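2020年11月4日(水)

発酵室ノート ライ麦サワー種の温度と酸味について

今日は朝から曇りで、室内は少し寒いです。前回のノートに「種の元気がない」とだけ書きましたが、後で読んで自分でも意味が分かりませんでした。今回からもう少し詳しく書きます。日本語の間違いがあったら、気づいた人が鉛筆で直してください。

使っている種は二つあります。Murnden種(5月に始めたもの、ライ麦全粒粉)と、Ziltow種(小麦とライ麦を半分ずつ)です。どちらも粉と水を同じ重さで継いでいます。粉はCavierの粗びきで、前の袋が終わったので新しい袋を開けました。新しい袋のほうが色が少し濃く、手でさわるとざらざらします。水をよく吸うようです。同じ分量で混ぜても、いつもより固い生地になりました。

Murnden種は、昨夜の最後の継ぎから朝まで棚の下の段に置きました。朝に見たとき、表面は丸く盛り上がって、細かい穴がありました。においは青りんごに近いです。酢のにおいは弱いです。先週は上の段に置いて、鼻にささるような酸のにおいがしました。上の段は冷蔵庫の排気が当たりますから、たぶん温度が高すぎたと思います。ただし先週は粉も違う袋でした。二つのことを同時に変えてしまったので、原因はまだ決められません。

Ziltow種は残念です。上に灰色の水が分かれて、かき混ぜても泡が少ないです。捨てないで、少しだけ取って新しい粉で継ぎました。明日の朝と夕方にもう一度見ます。それでもだめなら、冷凍してある乾燥フレークからやり直します。

本捏ね(Murnden種のみ)
ライ麦粉と小麦粉の合計 1,000 g
水 いつもの量に大さじ二杯を追加
塩 17 g
キャラウェイ なし(前回入れたら酸味が分かりにくかったので)

出来上がった生地から小さい玉を取って、まっすぐなガラス筒に入れ、ゴムの輪で最初の高さに印をつけました。この方法はTkachenkoの古い講習資料で読みました。大きいボールでは、ふくらんだかどうか目で判断するのが難しいですが、筒なら一目で分かります。ただ、ライ麦の生地はガラスにくっついて、洗うのに時間がかかります。次は内側に油を薄く塗ってみます。油が発酵に影響するかどうかは知りません。

型入れは濡らした手と平たいへらでしました。ライ麦の生地は小麦のように伸びないので、丸める作業はほとんど意味がありません。表面を濡れたへらでなでて平らにするだけで十分です。へらに水が多いと、焼いたあと皮に白っぽい線が残ります。今日は一つ目の型にこの線が出ました。二つ目は水を切ってからなでて、きれいでした。

窯は最初の高い温度から、蒸気を抜いたあとに下げました。下げるのが少し遅れて、底の色が濃いです。中心温度は取り出すときに99度でした。音は良いですが、ライ麦のパンは音だけでは分かりません。布に包んで、明日まで切らないことにします。前に我慢できなくてその日に切ったとき、包丁に中身がべったりつきました。

在庫のことも書いておきます。粉の台帳の合計が3,047 gになっていますが、新しい袋の分がまだ入っていません。計算が合わないと思った人は、まずここを見てください。袋の番号は台帳の最後のページに写しました。

忘れないこと
・Murnden種は下の段のまま、粉も同じ袋で、もう一度同じことをする
・温度計を下の段に置く(今は上の段にしかない)
・長いへらと短いへらを別々の引き出しに分ける。今は全部一緒で、探すのに手が粉だらけになる
・ラベルに継いだ時刻を書く。日付だけでは足りない
・ゴムの輪を買う

酸味の言葉についても相談したいです。私は「すっぱい」と「酸っぱくて丸い」の二つしか使えません。「まろやか」は味が弱いという意味にもなるそうで、少し迷っています。乳酸のほうが強い味と、酢酸のほうが強い味を、短い言葉で分けて書けたら、後の比較が楽になります。良い言葉があったら、このページの余白に書いてください。

明日は切って断面を見て、味の欄を書きます。
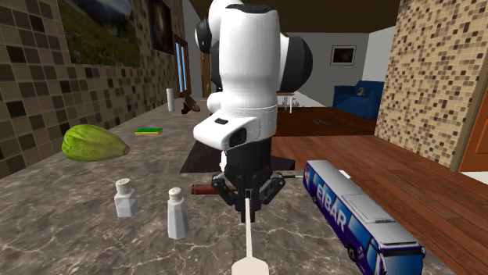
この記事は約4分で読めます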